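We use cookies to give you the best experience on our site. Accept | Settings

February 3, 2019
By Ilona Gál

The White Dresser Comes Back

For many years I did not like painted furniture. My grandmother in Oláh Street had a dresser with carved roses, and as a child I was ordered to dust every petal with a small brush. Now these dressers are wanted again, and the shop Fellik sells them faster than it can find them. I paid 900 for mine, mirror included, and my husband did not speak to me until supper.

The mirror is what people buy. An oval one with scrolls and a big cluster of roses on its crown can carry a whole plain wall, and you need no other decoration near it.
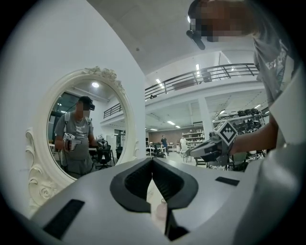 Daseletti wrote to us after our last issue that roses collect dust like nothing else, and that a soft makeup brush is better for them than any cloth. I tried it and I agree. It takes me 15 minutes.

The top is a different matter. Small bottles and caps gather there by themselves, so I keep 2 things out and the rest goes in the drawers. Before you buy, pull every drawer by its knob, slowly, and feel if it runs straight. Look also under the scalloped edge in front, where the paint chips first. I would leave such chips alone, because new white beside old white looks worse.
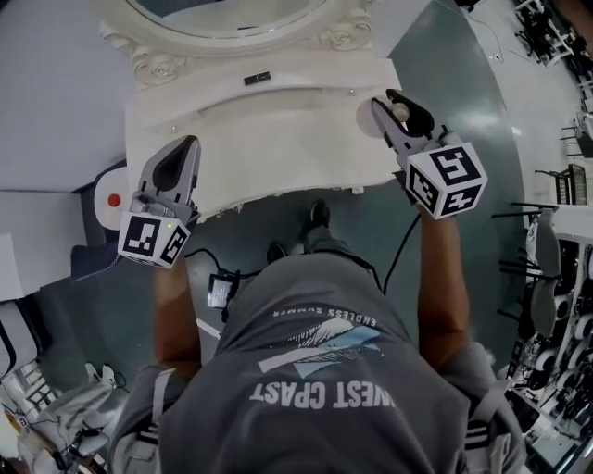

Where to put it

Leave enough floor before the dresser to stand there with a drawer fully open. Mine is 106 centimeters wide and it stood first behind the door, a mistake. Cillgate has drawer knobs in the old round shape, if one of yours is missing.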